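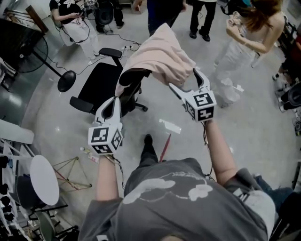 How to clear clothes from an office chair and clean it

In many offices the chair becomes a wardrobe. A sweater stays on the back from Monday, then a scarf comes on top, and in November it is worse. I clean our chairs in this order, and one chair takes me 20 minutes.

1. Take off the clothes first. Lift the garment from the shoulders, with both hands if it is thin, and do not pull it sideways. Loose knits catch easily on the armrest or on the lever under the seat.

2. Shake it once and fold it, or put it on a hanger. Check the pockets.

3. Clear the floor. Pick up paper, small bottles and scraps, and move the cables away from the casters. A chair that rolls over a cable many times will damage it.

4. Vacuum the mesh backrest with the soft brush, from top to bottom, first the front and then the back side.

5. Wipe the armrests with a damp cloth and a drop of dish soap. Dry them after. I do not use alcohol on padded armrests, it made ours sticky.

6. Turn the chair on its side and pull the hair out of the casters with tweezers. Small scissors help when the hair is wound tight.

Let the mesh dry before you sit. If you need a place for clothes, a simple wall hook near the door is enough, at shoulder height.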